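4.2 Setting up the cell and keeping it running

We call the machine Stidus, and most of what I know about it I learned with a hex key in my hand. It's a mobile base with one arm, a gripper and a head camera, and it spends its working life at our Evodside site picking up paper and trash in a bathroom. The first thing I do each morning is check the head camera mount. Two screws hold it, and if either has backed out even a little, the gripper closes just short of the paper (I lost most of May to that before I caught on!). After that comes the calibration board, then the finger pads. Pads get wiped every 30 runs and swapped at 1,000 — they glaze over with dust from the tissue and start to slip.

Figure 7 shows the head camera's view of the bathroom, with crumpled paper by the trash can and a smaller scrap farther back beside the toilet. The small scraps are my least favorite. The glossy tank and lid throw highlights too, so I lock the exposure before every session and leave it alone. 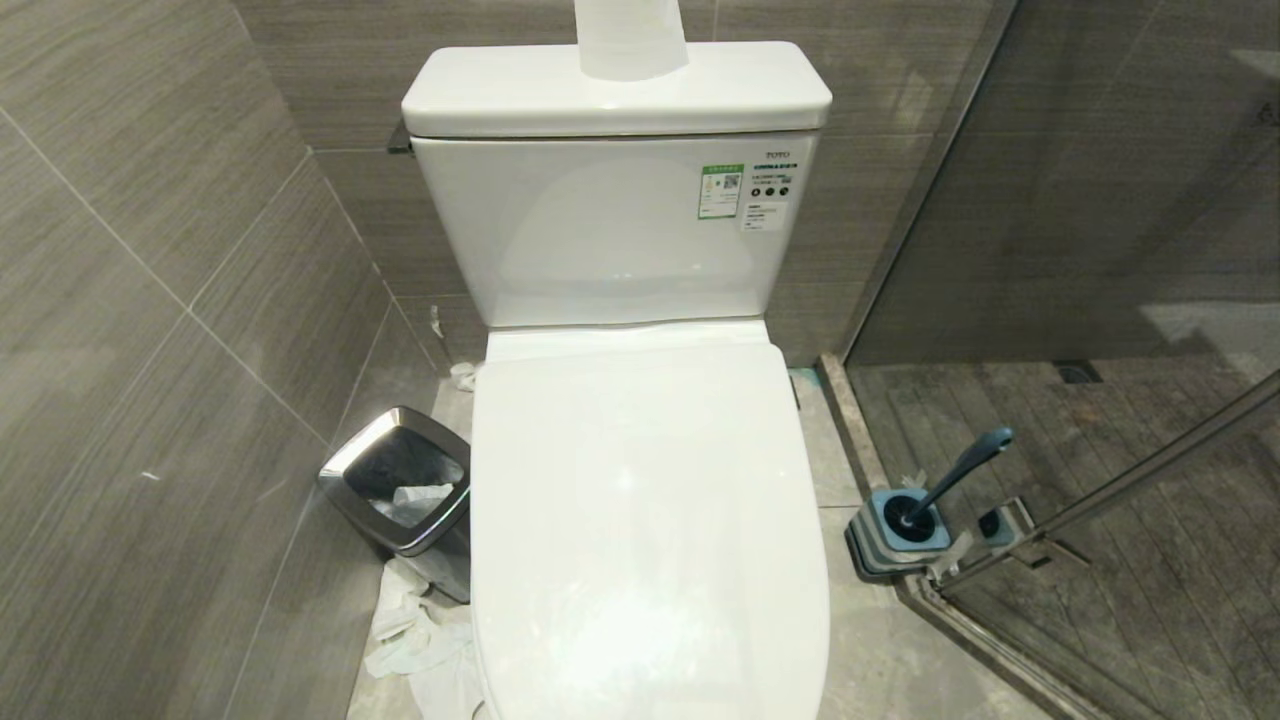
Figure 7. Bathroom at Evodside, head camera.

Torben Wegener thought locking the exposure was a mistake, and told me I'd be better off cleaning the lens twice a day and letting the camera sort itself out. We tried it his way for 101 runs. The lens cleaning was a great idea and we kept it, but the auto exposure kept hunting whenever the arm swung over the white lid, so the lock went back on.

The wrist cable is the other thing I fuss over. It rubs at the second joint, and I now replace it at 3,000 cycles, with a loop of slack taped above the elbow.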